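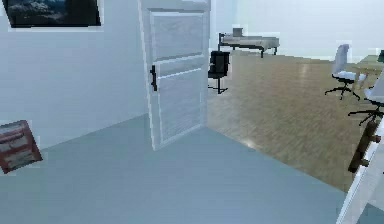
Samina Satti
Research engineer, indoor navigation group

Our group has spent most of this year on one narrow problem: getting a wheeled robot through a doorway when the door is standing partly open. The first full set of simulation results came in during May, and this item covers what we tried and what we found.

The method is called Ferkness. Most planners we have used treat an open door as a fixed wall and plan a path around it. Ferkness keeps a separate estimate of the door: where the hinge is, how far the panel has swung, and how much clear width is left. The planner asks for that estimate each time it picks a new path. If the clear width is too small, the robot stops short and looks again from a second spot before it decides to turn back.

All of the training was done in rendered rooms. A typical one has a white paneled door that opens toward the robot, a gray floor on the near side and a wood floor in the next room, with office chairs past the doorway. The change in flooring matters to us. An earlier version of our depth model often read the line between two floors as a step, and the robot would slow down or refuse to cross. Baoshan Yan retrained the model with the floor colors and the shine of the wood changed at random from run to run, and most of those false stops went away.

We ran 2,971 test trips in rooms that were not used for training. Each room was tested with the door at 14 different angles. The planner we used before got through on 68 percent of the trips. Ferkness got through on 87 percent. The gain was largest when the door was between a third and halfway open. With the door wide open, the two planners did equally well.

Chairs are still the weak point. Of the failed trips, 205 ended with the robot touching the base of an office chair. The legs are thin and low, and the depth model tends to lose them against a dark or shiny floor. Abílio Serrano is testing a fix that marks the whole circle under a seat as blocked. It is safer, but it also closes off some gaps the robot could fit through, and we have not settled on how large the circle should be.

Next we will move the method to our test robot and try it in 3 real offices. The door estimate runs fast enough on the robot's own computer, so no outside connection is needed. Ásdís Hjaltested is measuring the doors now and would like to hear from anyone in the building with a door that sticks or swings shut by itself. The room files and test scripts are on the group's shared drive in the Ferkness folder.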